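Kalano Student Robotics Program
Mar 26, 2022

1/ The Kalano Student Robotics Program is pleased to share an update on its spring project, Household Sorting. The project is open to students in their second year of the program and is led by Shabnam Khattak.

2/ Students are asked to teach a machine to sort common kitchen packaging. Each team begins by recording its own demonstrations with hand-held grippers. Those recordings are then used to train the team's sorting model.

3/ There are 13 students enrolled this term, working in 4 teams. Every team is expected to submit 200 accepted demonstrations before the April review. Recordings in which an item leaves the work surface are not accepted.

4/ The packaging list was drawn up by Lucía Pastor and Ihor Romaniuk. It covers cartons, bottles, small tubs, snack packets and plastic bags. Teams may add items from home, provided these are clean and empty of glass.

5/ Clear plastic has been the main difficulty to date. Two teams reported that their first models missed transparent bottles on pale backgrounds. Both have been advised to record more of these items before they train again.

6/ Work takes place in ordinary kitchens as well as in the Brindeck classroom. The program considers this change of setting an important part of the assignment, and teams are reminded to note the location of each session in their log.

7/

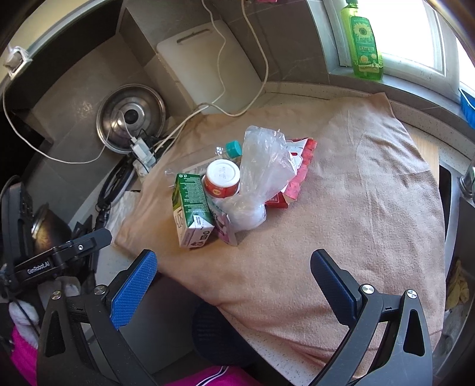 Household Sorting: mixed packaging on a cloth-covered kitchen counter, gripper fingers open.

8/ Piles of this kind belong to the second stage of the project. In the first stage, students handled single items only. Team logs should state clearly which stage a recording belongs to.

9/ The April review will be chaired by Cor De Bruijn. Each team will present its model, its log and a written account of failed attempts. Families are welcome to attend.

10/ Questions about equipment loans should be sent to Chibuzor Onyeka at the program office. Requests for additional storage cards must be received before the end of this month.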